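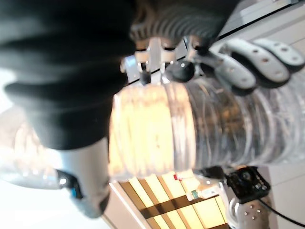
Avau Helper Kit: A Guide for Young Readers

The Avau kit from Mitero gives a robot two hands. Each hand has a thumb and fingers with joints, much like yours.
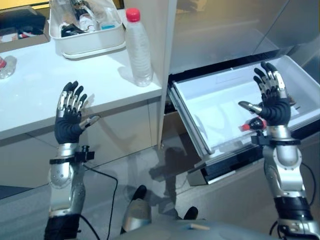 Two hands, open wide, near a white drawer.

Putting a bottle away is a good job for learning. The robot must hold the bottle firmly — but a tight squeeze could bend the plastic. Schools may borrow the kit for 36 days. It is for ages 8 and up, with an adult present.
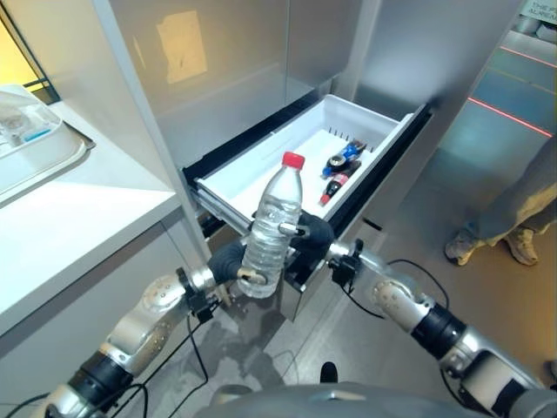
Holding a water bottle with a red cap at the drawer.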